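Weekend and Evening Tutor, Adult Math Refresher
Enriquez Learning Center, Veltbridge

Part time, hourly, starts in June

The Enriquez Learning Center is looking for a tutor to teach two sections of our adult math refresher. Most of the people who sign up left school a long time ago and need math for a reason: a licensing test, a trade program, a community college placement exam, or a new job that involves measuring and reading tables. A few come because they want to help their kids with homework.

The course covers fractions, decimals, percentages, ratios, basic algebra, area and volume, and reading charts. Each section runs 24 hours of class time in total. Evening classes meet from 6:30 to 8:30 p.m. The weekend section meets in the morning, with a short break halfway through.

What you will do

Teach from our existing workbook. You may add your own practice sheets, but the order of the units stays the same so that students can switch between sections if their work shifts change.

Meet with each student for a few minutes during the first two classes to find out what they want the course for.

Mark the unit checks and return them at the next class.

Keep attendance and send it to the office at the end of each week.

Stay 15 minutes after class for questions. This time is paid.

About the students

Classes are small, with no more than 12 people. Ages in the last group ran from 19 to 71. Many students work in warehouses, kitchens, home care, construction and manufacturing, and the word problems in the workbook are taken from those kinds of jobs. Unit 7, on ratios and volume, uses bins, boxes and pallets. Students work out how much a container holds and how long it takes to fill or empty one at a steady rate.
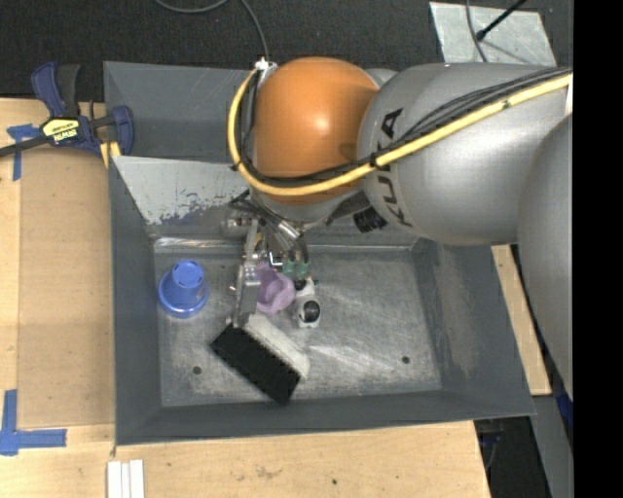 Robot arm at a metal bin. Unit 7: Ratios and volume.

You do not need to know any of these trades. You do need to be comfortable saying "I don't know that one, show me how you do it at work" and then finding the math in the answer.

Some students have had a bad time with math in the past. We ask tutors not to call on people to work at the board unless they offer, and not to read scores out loud. Calculators are allowed from Unit 4 on.

What we need from you

A high school diploma or GED and at least one year of teaching, tutoring or training adults. The training can be on-the-job training. A college degree is welcome and not required.

Solid math through Algebra 1. Applicants who are invited to interview will complete the same placement test our students take, and will explain two of the problems to us.

Clear speech and clear handwriting. The room has a whiteboard and no projector.

Spanish or Tagalog is a plus.

You will need to pass a background check, which we pay for.

Pay and hours

Pay is by the hour and the rate depends on experience. We will tell you the rate before the interview so nobody's time is wasted. You can expect some 60 paid hours over the term, counting both sections, prep time and the training session. There are no benefits with this position. Tutors may take any other Enriquez class at no charge when there is an open seat.

The training session lasts three hours and is held at the center before classes begin. It is required for all new tutors, including those who have taught elsewhere.

Getting here

We are at 1604 Stendanus Avenue, second floor, over the pharmacy. The elevator is at the back of the lobby. Street parking is free after 6 p.m. and the lot behind the building is free on weekends. The bus stop at Stendanus and Prollitz is one block away.

How to apply

Send a short letter and a resume to Kristine Manalo, Program Coordinator, at the address above, or bring them to the front desk between 10 a.m. and 7 p.m. In the letter, please tell us how you would explain to an adult student why you need a common denominator to add fractions. Half a page is plenty.

Include the names and phone numbers of two people who have seen you teach or train. Please put job number 1237 on your letter.

We read applications as they come in and will keep the posting open until the position is filled. If you applied last year, you are welcome to apply again, and you can use the same references.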